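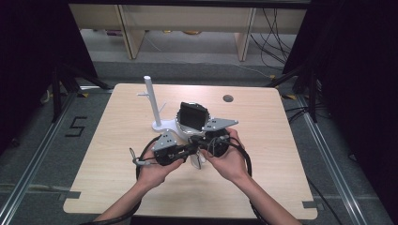
图2 桌面上方双手托持,线缆从小臂两侧垂下

第四节 Zinen升降工作台:安装、走线、首次升降

适用型号:Zinen标准款、Zinen加宽款。Chala老款的控制盒接口不一样,别照这节接线,看附录。

开始之前

两个人装。一个人也能拼桌架,但翻面那一步不行,别试。
地面先扫干净,铺纸箱板或者毯子,桌板正面朝下放。
工具:随箱内六角扳手大小各一把,十字螺丝刀自备。电动起子可以用,扭力调到最低档。
包装先别扔。退换要原箱,Plenham仓库那边不收散件。

清点配件
桌板、左右立柱、横梁、左右底脚、控制盒、手控器、电源线、立柱连接线、理线槽、螺丝包A、螺丝包B。
缺件先停,拍照发售后,说清楚缺哪包。螺丝A和B长得很像,B短一点。装桌板只用B!用A会顶穿桌板。桌板厚25毫米,A拧到底肯定穿,这个不在保修里。

一、按装桌架

1. 横梁拉开,长度对着桌板背面的预埋孔。先不锁。
2. 左右立柱插进横梁两端,电机头朝里。螺丝包A,每颗带弹垫,手拧上去既可,先别上力。
3. 底脚装到立柱下端。长的一头朝使用者。装反了桌子往前点头,靠上去会晃。
4. 四角量一下对角线,两边一样长了再全部锁紧。顺序:先立柱,后底脚,最后横梁中间的定位螺丝。

注意:横梁中间的定位螺丝很容易漏。漏了升降时会有咔咔声,很多报修都是这个。

二、固定桌板

1. 桌架倒扣在桌板背面,孔位对齐。橡胶垫片放在桌架和桌板之间,别省。
2. 螺丝包B,从中间往两头拧。
3. 控制盒装在横梁右侧,插口朝后。手控器装前沿,左右都有孔,习惯哪边装哪边。
4. 理线槽装后沿。槽口朝上(指翻正以后朝上,现在看是朝下的,别搞反)。

小心:控制盒螺丝拧到贴合就停,再使劲塑料耳朵会裂。

三、接线

1. 左立柱线插M1,右立柱线插M2。听到咔一声。
2. 手控器线插HS口。
3. 电源线最后插,墙上那头现在不要通电。
4. 多余的线绕松一点放进理线槽,扎带别勒死。立柱旁边留一段余量,桌子升到顶时线还要有弧度。

警告:线不要从立柱两节之间的缝穿过去。升降会夹断。

桌上要放带线的东西(台灯、显示器、焊台之类),同样要留余量。先把桌子升到最高,再固定这些线。低位固定好,一升就把插头扯下来了,这种情况我们见得太多。

四、翻正、就位

1. 两个人各抓一边桌架,不要抓桌板边。先侧立,再放平。
2. 离墙和柜子至少300毫米。窗台、暖气管也算,抬头看一眼有没有吊柜。
3. 底脚调平脚拧出来,水平仪放桌面中央,前后左右都看。没有水平仪用手机也凑合。
4. 地毯上使用,放几天之后重新调一次平。

五、首次升降(复位)

不复位不能正常用。屏幕显示“---”或者“RST”就是在等复位。

1. 桌面清空,桌下不要有椅子、箱子、小孩和猫。
2. 通电。
3. 按住下降键不放,桌子慢慢降到底,轻微回弹一下,松手。
4. 屏幕出现数字,完成。
5. 升到800毫米停一下,绕着看一圈:线有没有绷,两边是否一样高,有没有异响。没问题再升到顶。

复位中途松手不要紧,重新按住继续。
降到底还是“RST”:断电,等指示灯灭了再插,重来。
一边动一边不动:M1、M2没插到底,断电重插。
显示过热:连续升降太多了,放着休息,不用报修。

六、存记忆高度

1. 调到要的高度。
2. 按M,屏幕闪,再按数字键。
3. 之后按一下数字键就会过去。途中按任意键停。

坐高、站高各存一个就够用。合用的桌子建议贴个标签,写清楚哪个键是谁的。

七、遇阻回退

出厂是中灵敏度。桌上东西重、容易误停的,调低;家里有小孩的,调高。长按M直到出现“S”,上下键选择,不按任何键会自动保存。
警告:遇阻回退不能代替人看着。软的东西、细的东西它感觉不到。

八、日常

桌架螺丝用过一阵再紧一遍,尤其立柱那几颗。以后每年紧一次,挑个好记的月份,比如12月。
桌面用微湿的布擦。酒精、洗甲水不要碰漆面。
立柱不要上油,原厂已经润滑过,再加油会沾灰。
搬家:降到底,断电,抬桌架。不能拖,底脚会掰弯。

售后
Zernent安装支持,Sumeya Habte(接线、控制盒)或Marlene Steinbach(缺件、退换)。上午9点到下午5点。来信请附控制盒底部的编号照片,没有编号查不到批次。

下一节:加装显示器支架和侧挂抽屉。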